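**Plalau notes, 08/08/2018** -- a thread on how we are teaching two robot hands to stack bowls, and what we measured so far.

1/ Many people asked me why we study stacking bowls. It sounds too easy. But a bowl has a thin rim, it slides on a smooth table, and two bowls can stick together when you want only one. For a robot with fingers this is already a serious problem.

2/ Our method is called Grison. The robot learns from demonstrations given by a person, and then we change the data in one way: we cut each demonstration at the moments of contact. The parts between the contacts we treat as simple travel, and the network does not need to learn them in detail.

3/ Before, we trained on the whole demonstration as one piece. The policy (the part which decides the next movement) spent most of its effort on copying how the person moved through empty air. People are slow and uncertain in the air, so the robot became slow and uncertain too.
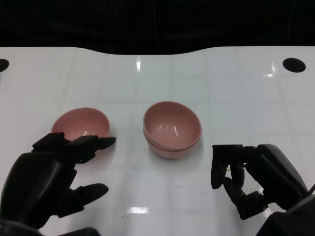 4/ The most difficult moment for Grison is to decide which hand should act. We do not write a rule for it. The network sees the table from the head camera and must choose by itself. With two bowls already nested near the middle and a single one on the left, in front of the left hand, the sensible choice is the left hand, and the right one should stay out of the way. The older version often moved both.

5/ We compared two training sets. The first has 1000 demonstrations, not cut. The second has only 32, cut at the contacts and checked by hand. I expected the small set to be clearly worse. On placing one bowl inside another it was equal, and on choosing the hand it was better.

6/ I must be careful here. Equal on our table, with our bowls, under our lights. We did not yet test glass or metal, and I would not promise anything about them.

7/ The checking by hand is the expensive part. One demonstration can take up to 12 minutes, mostly to agree where exactly a contact starts. Is it when the finger touches the rim, or when the bowl begins to move? We chose the touch. Villex, our labelling tool, now proposes the moment and a person corrects it.
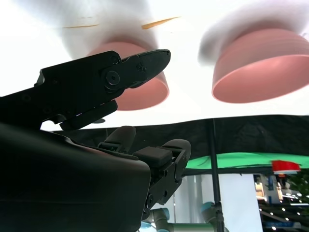 8/ It still fails in some cases. When the bowl is pushed by the back of a finger, there is a contact which the person did not intend, and Villex marks it as an important one. Then we get a very short piece of data that teaches nothing good. At the moment we throw away every piece with fewer than 5 time steps. It is not elegant.

9/ Someone asked if the wrist view is necessary, or if the head view is enough. For choosing the hand, the head view is enough. For the last centimetres before the rim, we lose precision without the wrist view -- the fingers hide too much from above.

10/ In September we will repeat everything with Shih, our second set-up, with the same labels and no new demonstrations. If the cuts are really useful, they should be useful there also. I will write the results in this thread, including the bad ones.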